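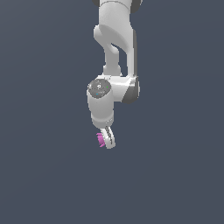 Arm Cell Purchase, Barkavdale Packing Line
Planning gallery, July 2018

The purchase covers one arm, one gripper, a mounting frame and the first year of service. Two vendors quoted, Balogh and Vikov, and both were asked to price the same job: picking small, irregular soft-plastic parts from a tote and placing them in a tray. Simulation was budgeted first and on its own line, at 40 hours, so that the hand could be chosen before any hardware was ordered. In the render the arm hangs from above with a parallel-jaw hand at the end of the wrist, and the spiky pink piece sits at the left side of the fingers. A part with that outline is the hard case for a two-finger hand, and the gripper line in the budget was written around it.

Mounting. Overhead mounting is carried in both quotes. The frame is priced separately from the arm and must be ordered in the same month to hold the delivery date. Floor anchors are in the building budget.

Gripper. The base price includes one set of flat fingers. A second set, cut to the part, is quoted at $552. Order both sets. Allow two weeks for the cut set after drawings are approved.

Simulation. Endis supplied the arm model and the part models. The background was left plain, and no table, tote or guarding is modeled at this stage. Clearances to the frame are to be checked in the next round, before the frame drawing is released.

Service. Vikov charges $3,168 per year with parts excluded. Balogh includes wear parts but bills travel. Compare the two over three years, with two site visits per year assumed.

Acceptance. The cell is accepted after 500 consecutive picks with no operator stop. Dropped parts are logged by part type. The final payment is held until the log is signed.

Open items: cable routing at the wrist, spare finger pads, location of the controller cabinet. Power at the cabinet position was confirmed in April.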